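Wisen method

34 shares 2 comments

The Wisen method is a way to collect training data for robot grasping with a hand-held gripper in place of a full robot arm. A person holds the tool, brings its two fingers to an object and closes them, and a wide-angle camera on the tool records the whole movement. The recordings are later used to train a policy that runs on an arm with the same fingers. The method was first described by Lizeth Villanueva and Kenneth Fajardo, and the name comes from the software they wrote for sorting the recordings.

Background

Earlier work by the same authors used teleoperation, where the operator moves the arm from a distance. This gave clean data, but it was slow and tied to one laboratory. The hand-held tool can be carried to shops, libraries and homes, so the backgrounds in the data vary much more.

Procedure

Each recording begins with the fingers open and some distance from the object. The operator approaches, grasps, lifts and puts the object down again. The position of the tool is computed afterwards from the video, and the finger opening is read from the same images. Recordings in which the position is lost – for example after a very fast turn – are removed.

Results

The first public set, called Brunier, has 546 recordings of small everyday objects. Policies trained on it did better in unfamiliar rooms than policies trained on laboratory data of the same size. Smooth, rounded objects remained the most difficult, and the approach angle mattered more than the authors had expected.
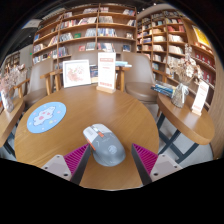

Samina Awan has argued that the comparison is not fully fair, as the laboratory set was recorded by one operator only, and that a part of the gain may come from the different habits of the people holding the tool. A later set, Quispe, was recorded with this objection in mind.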